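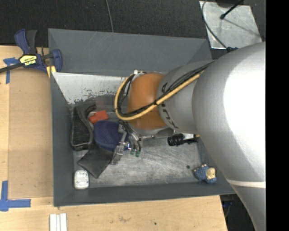 Roxana Pană

## 4. Setting up the Yeo label printer

This section covers first-time setup of the Yeo label printer with the Cemley stock program. Complete section 3 (network and user accounts) before you start. You need an administrator login, one roll of labels and the power supply that came with the printer.

### 4.1 Loading the roll

1. Turn the power switch off.
2. Press both side latches and lift the cover until it locks open.
3. Slide the roll guides apart and drop the roll in with the printed side of the labels facing up.
4. Close the guides against the roll. The roll must turn freely.
5. Feed the end of the strip under the sensor arm and out past the tear bar.
6. Lower the cover and press down on both sides until each latch clicks.

**Caution:** The print head stays hot after a long run. Wait until the head lamp goes out before reaching under the cover.

### 4.2 Connecting to Cemley

1. Plug in the network cable, then the power cable, and turn the printer on.
2. Hold **Feed** until the status lamp blinks green. The printer prints a configuration label.
3. In Cemley, open **Settings > Devices > Add printer**.
4. Type the address from the configuration label and select **Find**.
5. Set the port to 841. The default shown in the dialog is for the older model and will not work.
6. Select **Save**. The status column changes to *Ready*.

**Note:** If the status stays at *Waiting*, restart the print service on the server - restarting the workstation has no effect.

### 4.3 Calibrating the gap sensor

Calibrate after every change of label size.

1. Open **Tester** from the Devices page.
2. Select the label size and choose **Calibrate**. The printer feeds 3 blank labels and stops.
3. Check that the last label ends level with the tear bar. If it does not, change **Offset** one step at a time and repeat.
4. Choose **Print sample** and scan the barcode with a hand scanner. The item number should appear in the Tester window.

Sample labels are not written to the stock record.

### 4.4 Bin labels

Bin labels use the wide format only. Each label holds up to 22 characters on the top line; longer names are shortened without a warning. Apply the label to a clean, dry surface and keep it flat, as a barcode bent around a corner often fails to scan.

A full roll holds 2000 labels. Cemley does not detect a new roll by itself, so reset the counter under **Devices > Supplies** when you change one.

Send corrections to this section to Roscoe Begay at Bronovix, with the section number in the subject line.

Last revised April 1, 2019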